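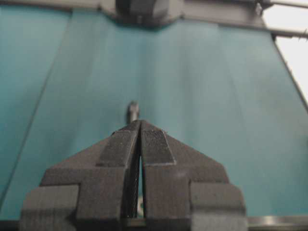

Skevent two-arm recording kit: review after one month

I bought the Skevent for one purpose, to record demonstrations of small-part handling for our learning model. It arrived in March with two arms, a wrist camera for each of them, a view from overhead and the recording software. The manual promises assembly in one hour. I needed 46 minutes, but I had already the table and the cloth.

The first thing I checked was the timing between the cameras. With large objects a small delay is not a problem. With a stud or a peg it spoils the whole example, as the fingers close in one view and are still open in the other. The Skevent keeps the views together very well. I found a drift only after nearly 200 episodes without a restart, and a restart removed it.
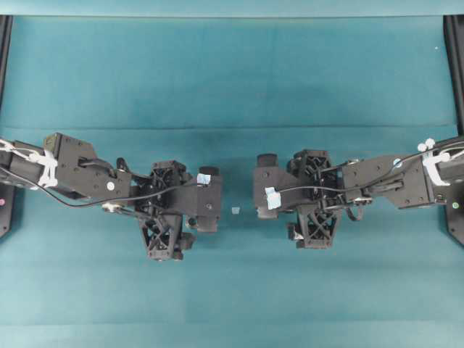
The software also lets you mark an episode as bad immediately after you stop, with one key. I recorded 439 episodes and kept 337. Most of the rejected ones were my own fault — I moved too fast, or I changed my mind in the middle of a grasp. A model will copy such hesitation, so I prefer to delete it. 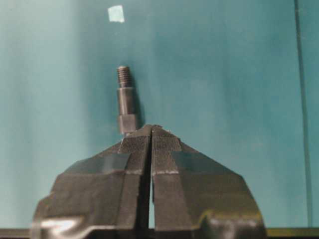
Ogbonna
Equipment reviewer, Skolamham

The finger pads have a fine crosshatched surface and hold narrow metal parts better than the smooth Cosetti pads I used before. Passing a part from one gripper to the other needs practice. I advise to record this movement separately and to vary the starting position each time. The labels are weak: you get one text field per episode, and you cannot search in it.

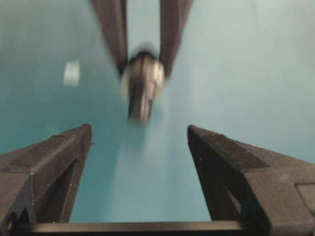

A reader asks if the rejected episodes should be kept for something, for instance to teach the model what a failed grasp is. I store them in a second folder, but the Skevent does not help with this and the export skips everything marked bad. You must copy the files by hand before you export.

Four stars out of five. I would buy it again, at the same price.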